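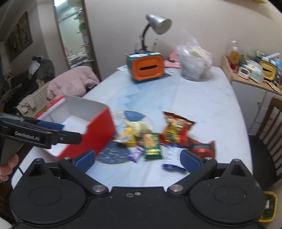
Edit bay notebook, October 2018

Cut 4 of Jakedham, second half

Ran the second half again this morning with Szu-yu. It came in at 62 minutes. The producers want the whole feature down before the January screening, so something in the middle has to go.

The Belmonte dinner is the obvious place. It plays long and two of the guests never come back. Szu-yu wants to keep the toast and drop everything before it, starting on the glass going down. I tried that and it works better than I thought, but we lose the line about the brother and then the train station makes no sense. Moved the line to the car as off-screen dialogue. Sounds thin. Needs a proper ADR session or a wild track if one exists. Check reel notes.

Shot 285 is still the placeholder. Shot 239 came back from grading too green again, same as last time. Sent it back with a still from the scene before it.

The handover from the first director still shows. His scenes are wide and slow and the reshoots are all close-ups. Natália Šťastný (sound) thinks we can hide most of it by running the room tone straight across the joins. Tried it on the kitchen and the hallway. Kitchen good, hallway no. The boom picked up a fridge in one and it stops dead at the cut.

Temp music: took the borrowed western cue off the chase. Everyone was getting too used to it. The chase is dull without it, so the problem is the cutting. I'll start again from the dailies and leave the old version alone in its own bin.

To do
- Find the wild tracks for the car
- Trim the dinner, export both versions
- New hallway tone from Natália
- Ask if the Gellden pickup is still happening

Comments

szuyu: Wild tracks are on the second drive, folder marked Gellden for some reason. The car one is usable.

N.Š.: Hallway tone is up. I took it from the end of take 32, before the door.

pm_desk: Pickup is still on. Please send both dinners, not only the short one.

Jitmont Post | Contact the edit desk | © 2018 Jitmont | Back to top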